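Will a robot ever clear my table?

4 min read
Print this page | E-mail this to a friend

I have been promised a robot that does the washing-up for as long as I've been able to reach the sink, and last Friday I finally lost my temper about it. I'd made a fish pie. It was a good fish pie, but it had used every bowl in the house, and I stood there looking at the wreckage and thought, right, where is it then? 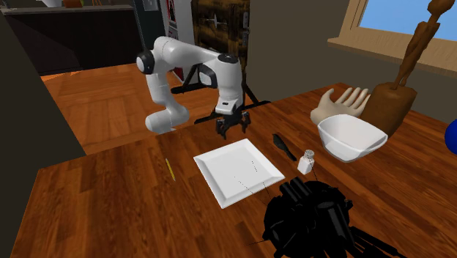
So I did what any reasonable person does with a full sink, which is sit down and read about robots for two hours.

I'll admit I'm an easy mark for this stuff. I'd already watched the Fluner film (you may have seen it, the one with the cheerful piano) where an arm picks up a plate, turns it over as if it were checking for the maker's name, and slots it into a rack. Lovely! I watched it three times. Then I noticed the small print at the end saying the film had been speeded up, and I went off and made a cup of tea in a bit of a sulk.

But I do think people are too quick to sneer. A plate is hard! It lies flat, so there's hardly anything to get hold of, and if you've only got two fingers you have to come at it from the edge and not shove it along the table while you're at it. My nephew was six before he could be trusted with one. A salt shaker ought to be far easier, being small and upright and a sensible shape to grab, except that it's also just the thing you knock over with your elbow on the way to the plate. And then a rubber glove, well. I can't get a rubber glove to behave myself, and I've got ten fingers and years of practice. It's never the same shape twice. I'd give any machine a round of applause for picking one up and hanging it over the tap.

A great deal of the practising goes on inside a computer now, in pretend rooms with pretend crockery, and I used to find that a bit of a cheat. I've come round. If the thing is going to drop a bowl 562 times before it gets the hang of it, I'd much prefer the bowl didn't exist. What I'm less sure about is how well all that learning travels. A pretend table never has a ring of gravy on it, or a cat.

On the shop floor it's a different story, and I think this is where the muddle comes from. I used to work near the Petersen packing hall, and they had a machine there that put lids on tubs, 2592 of them in a shift, and never once asked for a day off. People see that and think, if it can do lids all day then surely it can do my kitchen. But the tubs all came down the belt the same way up! Somebody had arranged the whole building so that the machine never had to be surprised. My kitchen is nothing but surprises. There's a drawer I can't open without lifting it first.

The Stinix people say their kitchen helper gets it right 80 times out of a hundred, and they seem very pleased. I'd be pleased too, if I'd built it. But think about supper for four and how many things get picked up and put down, and then think about one in five of them going on the floor. I'd be following it round with a dustpan.

Rullano have taken the other road and gone for one job only, wiping down worktops, and I rather like them for it. It's dull and it's slow and I'd have one in June if they'd bring the price down. You still have to move the toaster for it, mind.

So no, I don't think we're there yet, and I'd be wary of anyone who tells you we are while holding out a card reader. I do think I'll see it, though. I'd settle for something that put away the spatulas. The pie dish, in case you were worried, is still soaking.

Print this page | E-mail this to a friend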